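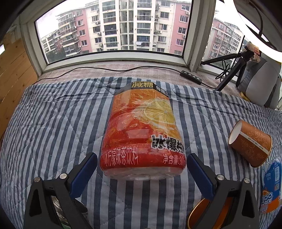 Dornitz Workshop Group - minutes of the regular meeting
Monday, February 26, 2018
Minutes taken by Brynhildur Hedegaard

Welcome and last minutes
Everyone was thanked warmly for coming out in such miserable weather, and the January minutes were accepted with one correction: the spare belt went to the Suder bench, where it still is, and I am sorry for having sent it to the wrong end of the building on paper.

The hand-held gripper
Most of the evening went on this, and happily so. Ivanov had the tool apart on the table and took us through the fingers one at a time. The dark blue pads on the inner faces are staying for now. We talked for quite a while about whether to try something softer, and the feeling in the room was that we should learn to look after the pads we have before buying others. They are to be wiped with a damp cloth at the end of each session and left to dry with the fingers open.

The silver screws on the fingers came up again. After the last long run the left finger had a little play in it, and Ivanov found the screw at the joint had backed out. Both sides were tightened by hand during the meeting, and everyone who wanted a turn with the driver got one (thank you for your patience, it is a fiddly little thing!). From now on the screws are checked every 300 grasps and the pads come off for a proper look at 1,000. The log sheet will get a column for each.

Bottles and odd shapes
Large drink bottles lying on their side are still the favorite for checking that the two fingers close evenly, and the big lemon tea with the 900 on its label was agreed as our standard one. Please do not drink it. Paper cups come after the bottles, with a light squeeze, and only once the fingers have been checked. There was some friendly disagreement over whether a quilted blanket is a fair surface, as things settle into it a bit. We will keep using it and note the surface on the sheet.

Camera
The camera mount was tightened at the same time as the fingers. Stenduletti asked that the lens be cleaned before the pads and with a separate cloth, and this was agreed without any fuss.

Actions
Ivanov - order 5 spare screws and one pair of pads.
Brynhildur - new log sheet, printed before the next session.
Stenduletti - lens cloths, and a box to keep them in.

Any other business
The kettle is working again. Meeting closed a little later than planned.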